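Pressemitteilung

Cletby stellt Porneseo vor: Aufräumen lernen durch Vormachen

Kos, im Juni. Das Unternehmen Cletby veröffentlicht die erste Fassung von Porneseo, einem Verfahren, mit dem Menschen einem zweiarmigen Roboter alltägliche Aufgaben von Hand zeigen können. Die Person, die etwas vormacht, hält in jeder Hand einen Greifer und führt die Arbeit damit selbst aus. Ein Roboter muss bei der Aufnahme nicht anwesend sein. Die Bewegungen und die Bilder werden gespeichert und später für das Training verwendet.

Als erste Aufgabe hat Cletby das Einräumen von kleinem Spielzeug gewählt. Die Teile liegen auf einem gelben Tuch, dahinter steht eine Kunststoffkiste. Diese Aufgabe klingt einfach, sie verlangt aber viele kleine Entscheidungen: welches Teil zuerst gegriffen wird, von welcher Seite, und mit welcher der beiden Hände.

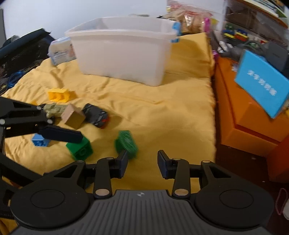

Die Umstellung dauert einen halben Vormittag, berichtet Flivari, Partner der Erprobung, danach denke man nicht mehr an die Finger, sondern nur noch an das Teil, das man greifen möchte. Schwierig bleibe es, langsam genug zu arbeiten, denn mit der Übung werde man von selbst schneller, und schnelle Aufnahmen seien für das Training weniger gut geeignet.

Cletby hat diese Rückmeldung in die Anleitung aufgenommen. Jede Person übt jetzt zuerst 12 Durchgänge, die nicht gespeichert werden. Insgesamt haben 16 Personen an der Erprobung teilgenommen. Sie haben 1.057 Vorführungen aufgenommen, davon wurden 485 mit beiden Händen gleichzeitig ausgeführt. Die übrigen Vorführungen zeigen Abläufe, bei denen eine Hand arbeitet und die andere wartet.

Die Anordnung der Gegenstände wird zwischen den Durchgängen verändert. Auch der Hintergrund bleibt mit Absicht nicht leer – in einem normalen Haushalt stehen neben dem Arbeitsplatz ebenfalls Schachteln, Beutel und andere Dinge.

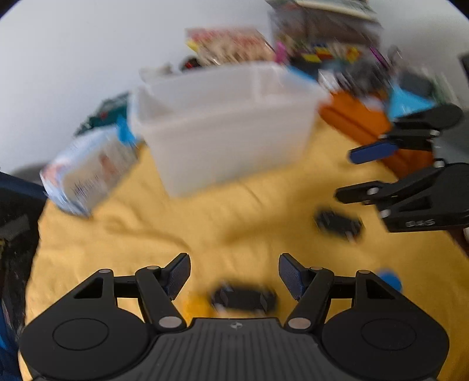

Für die Auswertung werden alle Vorführungen zuerst auf Vollständigkeit geprüft. Fehlgriffe werden dabei nicht automatisch gelöscht. Wenn die Person das Teil im zweiten Versuch aufnimmt, bleibt die Aufnahme erhalten und bekommt eine eigene Kennzeichnung, damit das Modell auch die Korrektur lernen kann.

Porneseo kann ergänzend mit einer Fernsteuerung verwendet werden. In diesem Fall bewegt die Person den Roboter direkt und sieht sofort, welche Stellungen er nicht erreicht. Cletby empfiehlt, den größeren Teil der Daten mit den Handgreifern aufzunehmen und die Fernsteuerung für die schwierigen Stellen einzusetzen.

Die Anleitung für Porneseo ist in deutscher und englischer Sprache bei Cletby erhältlich. Einrichtungen, die eigene Aufgaben aufnehmen möchten, können sich bis Ende September für die nächste Erprobung anmelden.

Über Cletby
Cletby entwickelt Werkzeuge und Software für das Lernen aus Vorführungen. Der Sitz des Unternehmens ist in Kos.

Pressekontakt: Cletby, Pressestelle, Kos
Abdruck frei, Beleg erbeten.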